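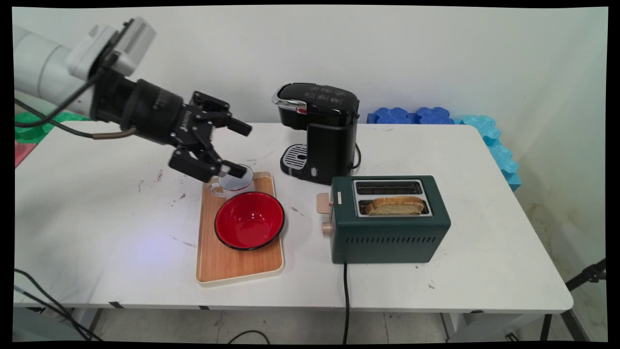

Riet Bosman entende que o pequeno-almoço devia começar mais cedo, às oito, porque quem chega do turno da noite já não apanha pão. Toda a gente concordou, e ainda bem, que a ideia é ótima!

Ata da reunião do espaço de convívio Bakach, 31 de outubro de 2023

1. Pequenos-almoços. Desde agosto que a adesão não para de crescer, e na última manhã fomos 33 à mesa (um recorde!). Passa a haver torradas e café a partir das oito. A torradeira verde-escura fica onde está, ao lado da máquina de café, e quem gosta do pão bem tostado faz a sua fatia no fim.

2. Tabuleiro. Roos Boersma propôs deixar o tabuleiro de madeira clara sempre posto, com a caneca de vidro e a taça vermelha, para quem entra se servir logo. Aprovado com entusiasmo. Falta decidir se a taça leva compota ou fruta; a Riet insiste na compota de figo.

3. Mesa. A mesa branca tem riscos e manchas pequenas. Roos quer experimentar uma pasta de limpeza antes de se falar em tinta, e traz a dela na próxima vez.

4. Contas. Saldo de 2.274 euros. Autorizada uma despesa de até 4 euros por pessoa em cada pequeno-almoço, com café incluído.

5. Outros assuntos. A Vondia ofereceu pão para o primeiro sábado do mês, que maravilha! Riet trata de agradecer e de combinar a entrega.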